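Battery Life and Heat in Thin Laptops: What We Learned in One Semester
16 Mar 2024
By Lamduan Chantharasri and Tharindu Gamage

We wanted to know how much speed you give up when you unplug a thin laptop, and whether the fan settings make any difference. Everyone in our dorm has an opinion on this, so it was great fun to finally measure it!

Our two test machines were the Zadano, a light model with a bright screen, and the Marallow, which is thicker and has a bigger fan. Ghassan Qudah lent us the Marallow in December and got it back with a much cleaner keyboard. We ran the same video export five times on each machine, first on wall power and then on battery, with the screen at half brightness and Wi-Fi off.

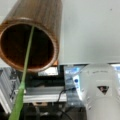
Copper pipe with a green strip across the opening.

On wall power the Zadano finished the export in 242 seconds and the Marallow in 254. We did not expect that at all (the Marallow has the faster chip on paper, and Tharindu had already bet a lunch on it). On battery the order flipped. The Zadano cut its chip speed early in every run, while the Marallow held on nearly to the end before slowing down.

Fan settings were the best part of the project. Quiet mode on the Zadano made the bottom of the case too warm to keep on your knees, and the export got slower with each repeat. Performance mode fixed most of that, but you would not want to sit next to it in the library. The Marallow hardly changed between modes, and we still want to find out why. 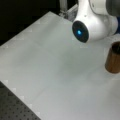

White robot arm over the tabletop, blue light on.

We logged temperatures with a small script Azadeh Khosravi helped us write. It reads the chip sensor every two seconds and saves a plain text file, so anyone can open the results in a spreadsheet. Our first version stopped logging whenever the screen locked, and we lost a whole evening of runs before we noticed.

Next term we would love to repeat this with an older laptop and a fresh coat of thermal paste. Chalerm Onsri has already offered us one with a cracked lid.

Contact: Lamduan Chantharasri, Student Projects | © 2024 the authors | Back to top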